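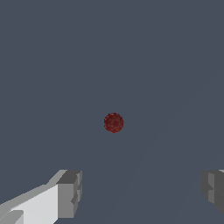 DUNBAR, January — Rosalba Fiore has made jam for 19 years and still doesn't like it on toast. "Too sweet," she says. "I'm a butter person."

Her kitchen in Dunbar turns out 40 jars on a good Wednesday, most of them plum. She learned from an aunt who measured nothing and blamed the weather for everything.
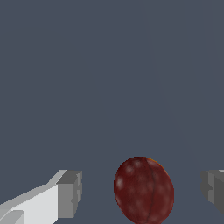
The trick, Fiore says, is to stop stirring. "People fuss. They stand there like it's a sick child." She gives hers 3 stirs and goes off to do the crossword — in pen, with mistakes.

Has she thought about selling in Wellow? "I thought about it. Then I looked at the parking."

She sent me home with two jars and asked for the empties back.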